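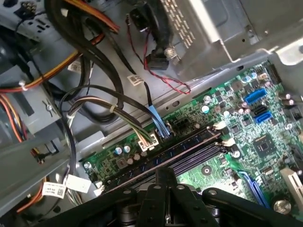 Kacper Sadowski asked whether the minutes of the August meeting could be corrected before anything else was discussed. The figure for the loading dock repair was given as $1459 and should have read $3142. The smaller sum was the deposit. Corrected and approved.

Minutes of the Tenants' Meeting, Voris Building
Held 10/12/2018 in the second floor meeting room
Chair: Lorraine Tawhiri
Present: Grulimport, Cukix, Pietrzak Upholstery, building management
Apologies: the print shop, unit 6

1. Loading dock
The repair is finished and the final bill has been paid. Pietrzak said the new bumper sits too low for their supplier's truck, and the driver has been backing in at an angle to avoid it. Management will ask the contractor to come back and look at it. Grulimport asked that pallets not be left on the ramp overnight. One was there on three mornings in a row last month.

2. Parking
There are 42 spaces in the lot and more permits out than that. The chair has the list but it is not up to date — two of the firms on it have moved out. Each tenant is to send in the plate numbers they want kept. Cukix asked for a second visitor space by the side door. Not agreed. The visitor space already there will get a new sign, as the old one can't be read from the street.

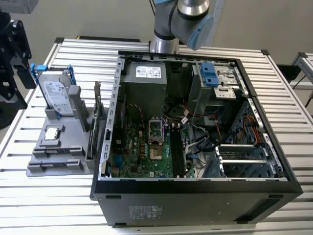
Mr. Sadowski said the permit list should be checked twice a year from now on and offered to do the first check himself. Agreed. Permits that don't match a plate on the new list will be canceled, with 15 days' notice to the tenant.

3. Heating
Several tenants said the north side was cold in the mornings. Management has the boiler coming on at six and will try five. Pietrzak said their unit is too hot by noon and they have been propping the fire door open. The chair asked them to stop doing this. A thermostat for that unit was promised in the spring and has not been put in. Management to get a date from the heating company and let Pietrzak know by email. 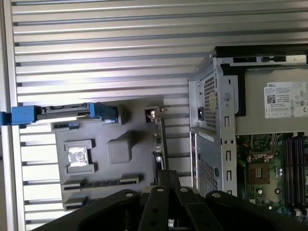
Grulimport asked if the cost of running the boiler an hour longer would be shared by everyone or only by the north side. The lease says heating is split by floor area, so it will be shared. Pietrzak wished it noted that they did not agree.

4. Trash and recycling
The cardboard bin is full by midweek. Boxes must be flattened. A second bin would cost roughly what we pay now for the first, and no one wanted to go ahead with that yet. Cukix reported mattresses dumped behind the fence again. Management will call the city.

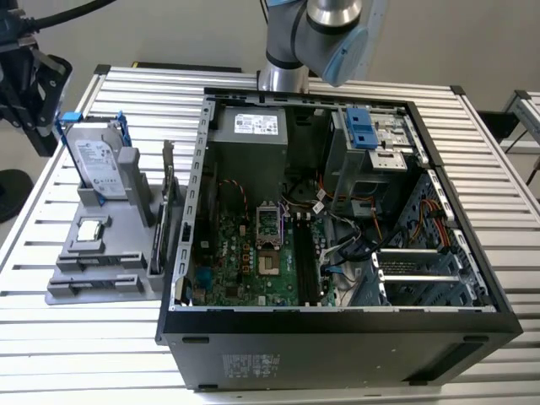 Open desktop tower on the worktable.

5. Other business
The front door keypad code will be changed at the end of the month. Tenants will get the new code by phone, not by email.
The freight elevator inspection is due. It will be out of use for one morning, date to follow.
Cukix asked about holiday lights in the lobby — left to the next meeting.

Meeting closed at 7:40 p.m.

Actions
Management: dock bumper, thermostat date, visitor sign, call to the city
K. Sadowski: permit list
All tenants: plate numbers to the chair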